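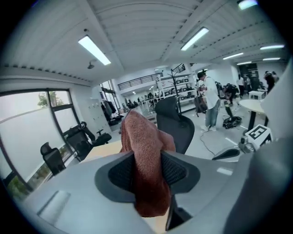 Wanted: a few patient people for the towel machine

Murnura is a shared workshop with a mezzanine, too many office chairs and one project that has got out of hand. We are building a machine at home-workshop scale that picks up a towel, folds it and puts it on a pile. Picking up goes well most evenings. Folding is a matter of opinion. The pile is still at the planning stage.

We are looking for people to join the build from December, in two sorts: builders, who help make the thing, and handlers, who teach it by doing the job themselves with a hand-held gripper while the rest of us watch and try not to give advice.

What handlers do

You hold the gripper, you pick up a towel, you fold it, you put it down. Then someone shakes it out and you do it again. A session runs from 6 in the evening and we aim for 100 folds between everyone present, with a tea break that tends to grow. You don't need to know anything about robots. You don't need to be good at folding either, as long as you are bad at it in a consistent way.

It helps if you

- can stand for a while and don't mind repeating yourself
- have two working hands, though one of them will mostly be holding towel
- can leave a towel alone once it has been put down (harder than it sounds, and we have lost good people over it)
- can step over a cable without being reminded

Left-handers are especially welcome. So far the machine has learned only from right-handers and it shows.

What builders do

Whatever is broken that week. At the moment the list is:

- the finger pads, which grip terry cloth nicely and let go of it with great reluctance
- the wrist joint, known as Hoxha, which has a wobble we have measured, discussed and failed to remove
- the software, known as Plemutum, written over two winters by people who did not leave comments
- cable tidying, for which we would be grateful to the point of embarrassment

You should be happy with a screwdriver or a keyboard, ideally both. A soldering iron is a bonus. If you have built something at home that moved when you told it to, tell us about it. If it moved when you hadn't told it to, tell us about that as well, as we may have the same fault.

What you get

No money, I'm afraid. Handlers get tea, supper on long evenings and their travel paid if they keep the ticket. Builders get the same, plus a key to the workshop after a month and the use of the tools for their own projects. Anyone who sticks with it through the winter may take home a towel. They have been folded a great deal and washed slightly less.

The fine print

You need to be over 18. Sessions are recorded by the camera on the gripper, and that means the room gets recorded too, along with whoever is walking about in it. If you would prefer not to appear at all, builders' evenings without recording can be arranged, so please ask. Long hair tied back, sleeves out of the way, shoes that cover your toes.

The workshop is up one short flight of stairs. There is a goods lift, Ziltden by name, slow but honourable, and anyone who needs it can have it. Chairs are plentiful and a lot of the gripper work can be done sitting down.

We have room for 11 new people in all and would like most of them to be handlers. Past experience suggests that everybody applies as a builder and then spends the evening folding anyway, so you may as well be truthful from the start.

How to apply

Write a few lines to Boris Milošević at the Murnura front desk, or leave a note in the tray there. Say which sort you are, which evenings you can manage and how you fold a bath towel at home: halves, thirds or rolled. There is no wrong answer, but Boris is a thirds man and will want to discuss it.

We reply to everyone, usually within the week. Come and see a session before you decide, if you like. Bring a towel.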